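How to Clean and Care for a Plastic Tablecloth

Plastic and vinyl tablecloths are cheap and easy to wipe, and most people give them no more thought than that. After a few months they start to feel tacky, the print dulls, and creases turn into cracks. Most of the wear comes from the wrong cleaner, hot dishes, or bad folding. The steps below are for ordinary kitchen and dining tablecloths, with or without a cloth backing.

What you need

Dish soap
White vinegar
Baking soda
A soft sponge
Two dry cotton cloths
A hair dryer
A cardboard tube for storage, longer than the folded width of the cloth

Before you start

Look at the underside. If it is fuzzy or woven, you have a backed cloth, and water left on the back will grow mildew. If both sides are smooth, it is plain sheet plastic and can get wet all over.

Check the label too if there is still one attached. Some backed cloths can go in the washing machine on cold. Plain plastic should be washed by hand.

Everyday wiping

1. Shake or brush the crumbs off first. Crumbs dragged under a wet cloth leave fine scratches, and those scratches are what makes a shiny tablecloth go cloudy.

2. Mix a small squirt of dish soap into 400 ml of warm water. More soap does not clean better. It leaves a film that gets sticky.

3. Wipe from the middle out to the edge. On a round table, work in wedges and turn the cloth as you go, so you are not leaning across it.

4. Go over it again with plain water, then dry it with a cotton cloth. Do not skip the drying if you have hard water.

Getting rid of a sticky feel

Stickiness is usually old soap, cooking grease, or both. Mix one part vinegar with 2 parts water, wipe it on, leave it for a minute, and rinse. Do a small patch near the hem first. On very cheap cloths the print sits on top of the plastic and can lift. If color comes off on your sponge, stop and go back to soap and water.

If the cloth is still tacky after two rounds, the plastic itself is breaking down. Mine, a Jokwood with a lemon print, lasted three summers by the window before it got to that point.

Stains

Tomato, curry and mustard: make a paste of baking soda and water, spread it on, and leave it for 27 minutes or so while you do something else. Wipe it off gently and repeat. Turmeric may never come out completely. A few hours in the sun will fade what is left.

Ballpoint ink: dab with rubbing alcohol on a cotton ball. Dab only, and rinse right away.

Candle wax: put a bag of ice on it, then lift the wax with the edge of a plastic card.

Hand lotion and sunscreen: treat these as grease and use straight dish soap on a damp sponge. Lotion left overnight can leave a dull ring.

Choosing a sponge

Use the soft side only. Green scouring pads and melamine blocks both take off the gloss. Fengying Long, who wrote in after I first put this page up, uses a cut-up piece of old foam on textured cloths, where a flat sponge skips over the dips. I tried it and it works well. Rinse foam thoroughly, squeeze it out, and stand it on its edge to dry. Replace it when it starts to shed.

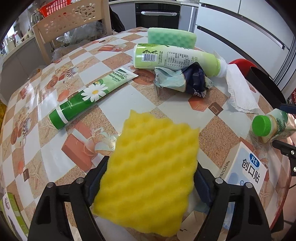
Removing creases

Do not iron plastic. Lay the cloth on the table and run a hair dryer on medium over the fold lines, keeping it a hand's width away and always moving. Smooth each crease with your palm while it is warm. A cloth fresh out of the package may need this twice.

Storing it

Make sure both sides are dry. Roll the cloth around the cardboard tube with the printed side out and tie it loosely with string. Keep it away from heaters. If you have to fold it, refold along different lines every month or two.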